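**The Birklow rules** are a voluntary code of practice for robots that handle food and drink containers in kitchens, canteens and other rooms where people also want their lunch. They take their name from the town of Birklow, where the first draft was agreed after a long meeting and a short fire drill. The current text, the third edition, is dated January 22, 2019.

## Background

Early trials of kitchen robots tended to borrow their safety rules from factories, where the usual answer to a person near a machine is a fence. Fences do not suit kitchens. The first draft was drawn up by two firms, Maltero and Ono, which agreed on very little else and still publish the rules in different typefaces. It ran to 100 clauses, several of them about mugs. The second edition removed most of the mugs.

## Handling of drinks

The best-known part of the code is section 3, on closed bottles. A bottle must be upright and capped before a gripper closes on it, and the arm must come in from the side at low speed. Grip force starts at the lowest setting and goes up in steps, as a half-empty plastic bottle gives way sooner than a full one. Glass has a section of its own, written in a noticeably more nervous style.

The table should be plain, level and cleared of anything the task does not call for. Scuffs and smudges are allowed, the authors having visited kitchens before.
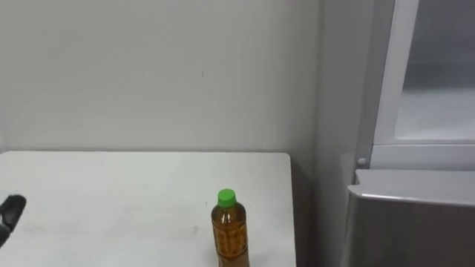 Montoya objected that section 3 says plenty about picking a bottle up and almost nothing about putting it down, and asked for the same care at both ends of the job. The complaint was accepted in part. The third edition requires the gripper to stay closed until the base of the bottle is fully supported, a point the first two editions had left to common sense, with mixed results.

## Fridges

Section 4 covers refrigerators. An arm may not reach into a fridge while a person is doing so, and the person always has priority, however long they take to choose. A door opened by a robot must be closed by the same robot. Whether this applies if the robot has been switched off in the meantime was argued over for most of March and left unresolved.

## Records

Operators are asked to log every dropped, crushed or tipped container. A new gripper should complete 2,000 supervised lifts before it works with people in the room, of which at least 900 must be with filled containers. Water is accepted. Soup counts double, a concession to whoever has to clean up.

## Reception

The rules have no legal force. Supporters value their plain wording, and critics point to the same quality as evidence that no lawyer was consulted. A fourth edition is in preparation and is expected to deal with lids.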